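Chapter 3
Storing Food on the Worktop

Most small kitchens have one counter that does everything. Appliances stand on it, dry goods collect beside them, and fruit ends up wherever there is a gap. In this chapter we look at what can be kept in the open and what should go in a cupboard. 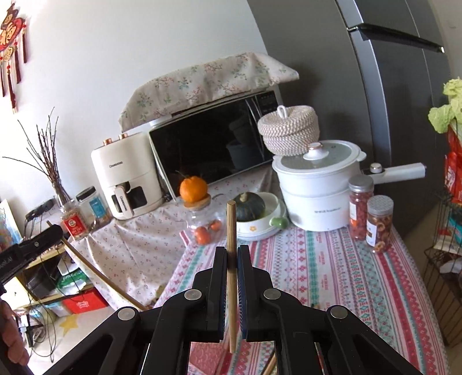
Dried fruit and berries keep well in clear jars with tight lids, away from steam and direct sun. Whole squash needs only a cool spot and moving air – a bowl will do. Citrus lasts about 2 weeks at room temperature.

Before reading on, list the foods on your own worktop. You will need the list for Section 3.2, where Rania Qaisi sorts hers by shelf life.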